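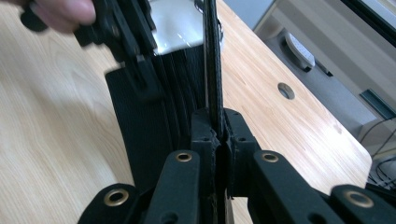 Botond Vida wants to know if the wide elastic holds up when the narrow strap gets yanked tight every day. Fair question. Mine's on 13 months, still springy.

Driketti waist belt, black. Wide ribbed elastic band, dark woven webbing strap, black plastic buckle. Folds flat, fits a coat pocket.

2 sizes, regular and long. Between sizes go long, you can allways take up the webbing. Hand wash, hang dry, no iron on teh elastic.

Spare buckles sold in packs of 2. Long is back in stock November. Returns to Nirkier, tags on pls.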